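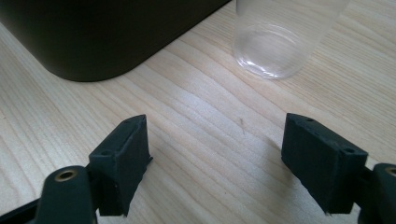
Pale Wood Tables: What Works, What's a Waste of Money

Every few months a new product promises to protect a blond wood tabletop forever. I have bought too many of them. Most did very little, and one made things worse.

Start by finding out what finish you have. Put a drop of water on a spot near the leg and leave it for 20 minutes. If it still beads up, there is a film on there, varnish or lacquer probably, and no oil on earth is going to soak through it. If the wood goes dark, it's oiled or bare. The bottle from the store will say "suitable for all wood surfaces." I don't believe that sentence and you shouldn't either.

White rings

You'll read that mayonnaise takes out white rings. So will toothpaste, cigarette ash, a walnut and a hot iron, depending on who you ask. I tried the mayonnaise overnight and had a ring that smelled like a sandwich. The iron does sometimes work on lacquer, on low, over a dry cotton cloth, a few seconds at a go. It can also cook the finish, so try it someplace you don't look at. Before any of that, wait a couple of days. A light ring will often fade by itself, and I suspect that's how the mayonnaise got its reputation.

Plastic cups

People put a coaster under a glass and then set a plastic cup straight on the wood, as if plastic doesn't sweat. A thin cup full of ice water will leave a puddle like anything else. Use the coaster. Cork is fine. Felt ones hold the water against the table, and the stone kind needs feet or it scratches.

Boxes and bins

Dark boxes that live on the table are a slower problem. Pale wood changes color in daylight, and whatever sits in one place leaves its outline behind. Move the thing over a few inches when you dust. Check the bottom too - rubber feet can react with some finishes and leave marks that don't wipe off. Stick-on felt pads fix this for very little money. Skip the "premium" ones.

Products I've tried

Tolden oil: goes on nicely, smells for days. It's decent on bare wood. I couldn't see any difference on varnish.

Biso wipes: a damp cloth in a tub.

Fidon ring remover: a mild abrasive, as far as I can tell. It took off a ring and the shine along with it.

The daily routine

Damp cloth, wrung out hard, then a dry one. Go with the grain, even where it curves, mostly so that any streaks are harder to see. A drop of dish soap if something's sticky. The whole job takes about 4 minutes.

Sanding is for last, and only on solid wood. Veneer can be thinner than you'd think.

Recent tips
Do drawer liners do anything?
Ertürk shelf brackets, one year on
Vinegar: a short list of things it ruins
Cutting boards and the oil question
Getting labels off jars without the gadget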